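Can a Robot Tidy Your Room Yet?

Short answer: no. Put your socks away yourself.

The longer answer is more interesting, so keep reading (after the socks).

Why is tidying so hard?

Your dishwasher is a kind of robot, if you're feeling generous. It does one job, in one box, the same way every time. A factory machine that puts caps on bottles is similar. Every bottle arrives in the same spot, standing up straight, and the machine never has to wonder what a bottle is.

Now think about your floor. Things are upside down. Things are on top of other things. One of them might be a sandwich. A machine that tidies has to find each object, work out what it is, pick it up without squashing it, and remember where it goes. You've been doing that since you were 2, though maybe not as often as your family would like.

So engineers start small. They give a robot arm some plastic fruit and vegetables on a plain table and a bin to put them in. The arm has two stiff fingers and no thumb. Try picking up a lemon with a pair of rulers and you'll soon feel sorry for it.

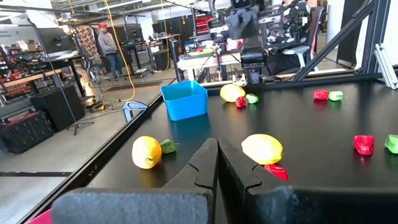
Lemons are easy, peppers are rude

The toy lemons are smooth and oval, and much the same from every side. The pepper pieces are crumpled and wrinkly, in red and green. For a hand like yours that's no trouble. A robot has to choose two good places to squeeze, and on a lumpy pepper the good places keep moving around depending on how it landed.

Tuulikki Kokkonen teaches a robot arm called Stollemon to clear tables. One May she kept score. Out of 301 tries at picking up a toy, Stollemon managed 292. That sounds like an A, and it is. But imagine dropping nine plates while setting the table. You would hear about it.

So what can robots do now?

Some can vacuum, as long as you pick up the cables first. Some can mow a lawn. In warehouses, they carry shelves and sort boxes all day long. Folding a T-shirt is possible, but slow - bring a book.

Your bedroom will have to wait.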